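January, evening

I am now seven weeks in Staslow and today I finally went to the library to ask for a card. The lady at the desk was patient with me. She asked for my address and I said the number of the house before the street, as one must do here, and I was a little proud of it. Then she asked me to spell my name and I mixed up E and I, the same two letters as always.

I borrowed 3 books. One is a novel of 588 pages, and I think it was a brave choice. On the bus home I read four pages and looked up eleven words. Mr. Onishi told me once that I should not look up every word, only the ones which come back a second time. I will try this from tomorrow.

The bus was late at Prundell Street, so I bought bread and two onions while I waited. It snowed a little – small, dry snow that does not stay.

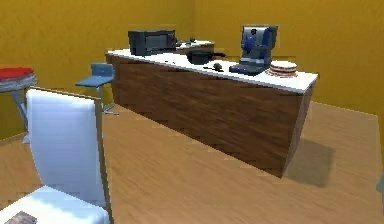 After supper I wrote to my sister. She wants to know if I have friends already. I wrote that I have neighbors, and that the man downstairs says good morning to me in a very loud voice, maybe so that I understand it better. I did not tell her about the novel. If I don't finish it, she will ask me about it every week.

The books must go back in three weeks. Now I read until ten, then sleep.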